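Puzzle Hunt Returns to Cosow in December 2019

Get your thinking caps on, the Cosow winter puzzle hunt is back! Last year's hunt had 30 clues spread across the old mill district, and we heard from so many of you who wanted more that we've gone for a bigger route this time (and a meaner final grid, sorry). Teams can be up to 2 adults plus any number of kids, and you can start from either end of Kombo Street.

Bring something to write with. Pencils beat pens outdoors, especially if it rains on your clue sheet. 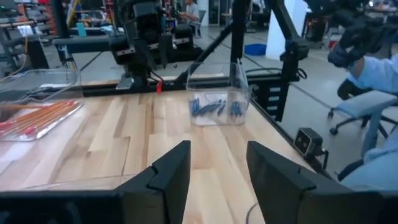 One reader wrote in to ask for fewer anagrams and more map clues, and said last year's bridge riddle kept the whole family arguing until bedtime. We loved that! Map clues make up the entire second half now, and the bridge gets a new riddle.

Sheets are free at the Zelar bookshop counter. Finished ones go in the box by the door.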